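The Toy Basket Lives on the Bed Now
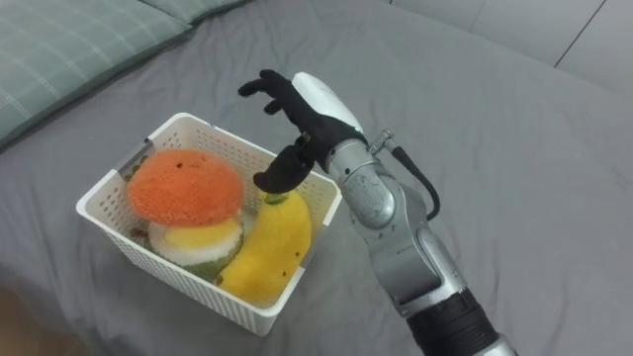 HOME & FAMILY | Small Spaces

I used to think plush toys were the one kind that tidied themselves. They don't clatter, they don't hurt when you step on them, and you can shove 30 of them behind a couch cushion before company comes. Then somebody gave us play food. Soft play food! Suddenly I was finding fruit in the pillowcases.

So now we have the basket. It's plain white plastic with little slots all over the sides, and I bought it in Brisley back in February for four dollars, meaning to put it in the bathroom. It never got there. It went on top of the gray sheet one evening while I was hunting for the other pillow, the food went in, and that was pretty much the end of my system shopping.

I had tried systems, believe me. There was a zippered cube from Voyle (lovely, and too deep, so everything good sank to the bottom) and a set of hanging pockets that held two things each and then sagged. What I like about a low basket is that you can see what you've got. The fuzzy orange one usually ends up near the top, with the puffy white one with the yellow middle right by it. My household is split on whether that's an egg or cake. I say egg, and I serve it as breakfast.

The green pieces are the ones that go missing, so I tuck those in first and pile the rest over them. Cleanup takes as long as one song. When the fuzz gets grubby I check the tags, put whatever's washable in a mesh bag on cold, and let it dry on the rack overnight.

Would a lid be nice? Maybe. But a lid is one more thing to lose under the bed, and I've already got 18 of those.

Filed under: Toy Storage, Bedrooms, Laundry

30 shares | 4 comments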